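Refurbished-Handys mit vertauschten Seriennummern: Händler Junen stoppt Ankaufprogramm

Von Tane McKinnon 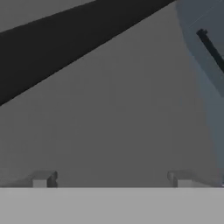
Dunkles Band vor grauer Fläche (Computergrafik)

Der Online-Händler Junen nimmt vorerst keine gebrauchten Smartphones mehr in Zahlung. Das Unternehmen hat das Ankaufprogramm am Samstag ausgesetzt, nachdem bei einer internen Prüfung 3.605 Geräte aufgefallen waren, deren aufgedruckte Seriennummer nicht zu der im Gerät gespeicherten Nummer passte. Junen hat nach eigenen Angaben Anzeige gegen unbekannt erstattet.

Betroffen sind Telefone, die Kunden und gewerbliche Verkäufer seit Mai eingeschickt haben. Ein Teil davon wurde bereits aufbereitet und weiterverkauft. Wie viele dieser Geräte schon bei Käufern liegen, will Junen erst nach Abschluss der Prüfung mitteilen.

Entdeckt wurden die Abweichungen in der Werkstatt des Dienstleisters Drulis, der für Junen die Eingangskontrolle übernimmt. Dort hatte ein Techniker bei mehreren Geräten aus derselben Sendung eine identische Nummer auf dem SIM-Schlitten gefunden. Die Software meldete dagegen bei jedem Telefon eine andere. Drulis zog daraufhin die Bestände der vergangenen Wochen noch einmal heraus und las sie einzeln aus.

»Wir haben bis dahin die Nummer auf dem Gehäuse erfasst und den Funktionstest gemacht. Der Abgleich mit der Software war nur als Stichprobe vorgesehen«, sagte Abenezer Ejigu, der bei Drulis die Eingangskontrolle leitet. Das sei inzwischen geändert. Jedes Gerät werde jetzt vor dem Funktionstest ausgelesen, auch wenn sich die Bearbeitung dadurch um einen Tag verlängere.

Nach Darstellung von Junen wurden vor allem SIM-Schlitten und Rückseiten ausgetauscht. Auf den Ersatzteilen standen Nummern von Telefonen, die weder gestohlen gemeldet noch gesperrt waren. Bei der Online-Anmeldung zum Ankauf wird genau diese Nummer abgefragt. Ein gesperrtes Gerät konnte so als unauffällig durchgehen und zum vollen Preis angekauft werden. Pro Telefon zahlte Junen je nach Modell und Zustand bis zu 200 Euro.

Die meisten auffälligen Sendungen lassen sich laut Junen auf 11 Verkäuferkonten zurückführen. Die Konten waren als gewerblich angemeldet, die hinterlegten Adressen führten in mehreren Fällen zu Paketshops. Alle Konten sind gesperrt, ausstehende Zahlungen wurden angehalten. Ob hinter den Konten eine oder mehrere Personen stehen, ist offen. Auch die Herkunft der Telefone ist bislang nicht geklärt.

Käufer sollen Nummer selbst vergleichen

Wer in den vergangenen Monaten ein aufbereitetes Smartphone bei Junen gekauft hat, kann die Seriennummer in den Einstellungen aufrufen und mit der Angabe auf der Rechnung vergleichen. Stimmen beide überein, besteht nach Angaben des Händlers kein Handlungsbedarf. Weichen sie voneinander ab, soll das Gerät nicht zurückgesetzt und nicht weiterverkauft werden. Junen bittet in diesem Fall um eine Meldung über das Kundenkonto und verschickt ein frankiertes Rücksendeetikett.

Den Kaufpreis will der Händler vollständig erstatten. Alternativ gibt es ein gleichwertiges Ersatzgerät, sofern das Modell auf Lager ist. Für Zubehör wie Hüllen und Schutzfolien gilt die Erstattung nur, wenn es zusammen mit dem Telefon bestellt wurde. Die Bearbeitung soll höchstens 15 Werktage dauern.

Kunden, die ihr altes Telefon bereits eingeschickt, aber noch kein Geld erhalten haben, müssen warten. Ihre Geräte werden nach dem neuen Verfahren geprüft. Wer das nicht möchte, kann die Rückgabe verlangen, die Versandkosten übernimmt Junen. Bereits zugesagte Ankaufpreise bleiben gültig, auch wenn der Marktwert in der Zwischenzeit sinkt. Gutscheine aus früheren Ankäufen sind von der Unterbrechung nicht betroffen und können weiter eingelöst werden.

Konkurrent prüft ebenfalls

Auch die Plattform Gosselin, die Geräte zwischen Händlern vermittelt, hat eine Überprüfung angekündigt. Einer der bei Junen gesperrten Verkäufer soll dort unter gleichem Namen aktiv gewesen sein. Eine Sprecherin bestätigte, dass ein Konto vorsorglich deaktiviert wurde. Zur Zahl der darüber gehandelten Telefone machte sie keine Angaben.

Junen will den Ankauf wieder aufnehmen, sobald die Nummern bereits bei der Anmeldung automatisch ausgelesen werden können. Dafür soll das Prüfprogramm Prerine eingesetzt werden, das Verkäufer vor dem Versand auf dem Telefon installieren. Es übermittelt Seriennummer, Speichergröße und Akkuzustand und wird danach wieder entfernt. Für Geräte, die sich nicht mehr einschalten lassen, ist diese Lösung nicht geeignet. Sie sollen künftig nur noch zum Materialwert angenommen werden.

Einen Termin für den Neustart nannte das Unternehmen nicht. Der Verkauf von aufbereiteten Tablets und Notebooks läuft unverändert weiter.

Mehr zum Thema: Gebrauchtgeräte, Smartphones, Onlinehandel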